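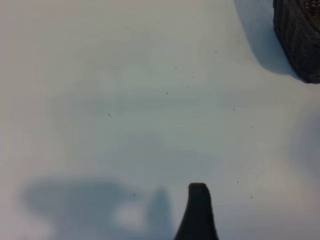 Figure 3. White tabletop with woven basket at the corner.

5 Setting Up the Table Top

This section covers placing, cleaning and loading the top of the Pumero table after the legs are fitted. Read it through before unpacking the surface care kit. The Drekel bench uses the same top and follows the same steps, except where a note says otherwise.

5.1 Before you start

You will need:
Two soft cloths, lint-free
Mild dish soap and lukewarm water
The felt pads from parts bag C
A spirit level

Keep the top face up on its packing blanket until step 1. Do not slide it across the floor.

CAUTION: The matte finish marks easily while the protective film is off. Remove rings, watches and belt buckles before leaning over the top.

5.2 Positioning

1. Move the table to its final place with one person at each end. Lift by the frame, never by the edge of the top.
2. Leave at least 50 mm between the table and any wall.
3. Set the level on the top, first lengthwise and then across. Turn the adjustable feet until both readings are centered.
4. Press down on each corner in turn. If the table rocks, repeat step 3.
5. Tighten the lock nut on each foot by hand. Give it a further quarter turn with the supplied wrench.

Note: On the Drekel bench the lock nuts sit inside the foot sleeve. Pull the sleeve up to reach them.

5.3 First cleaning

1. Peel the film back from one corner at a low angle. Stop if it tears and start again from another corner.
2. Wipe the whole top with a damp cloth and a little dish soap.
3. Wipe again with clean water.
4. Dry with the second cloth. Do not leave the surface to air dry.

Note: A plain white top can look bluish in some places and warmer in others, depending on the light. Shadows from nearby objects also show clearly. Before treating an area as a stain, move any object standing next to it and look again.

CAUTION: Do not use scouring powder, melamine sponges, furniture wax or solvents. These leave shiny patches that cannot be removed.

5.4 Placing baskets and other containers

Woven baskets are suitable for daily use on the top, provided the base is smooth. Figure 3 shows a basket placed toward a corner, with the main surface left open for work.

1. Turn the container over and run a dry cloth across the base. Trim any strand end that catches.
2. Brush out grit from the weave.
3. Attach felt pads if the base has a hard rim. Press each pad down for 5 seconds.
4. Set the container down fully inside the edge of the top.
5. To move it, lift it clear of the surface.

Dark baskets may transfer dye if they get damp. Test a new one on a white cloth before use, and keep it off the top until it no longer leaves color.

5.5 Load limits

Pumero table, evenly spread load: 50 kg
Drekel bench, evenly spread load: 260 kg
Either model, load at an unsupported edge: 5 kg

Do not sit or stand on the Pumero table.

Spare felt pads and replacement feet are available from Ivetance. Quote the part number printed on the bag.

Section revised Mar 28, 2024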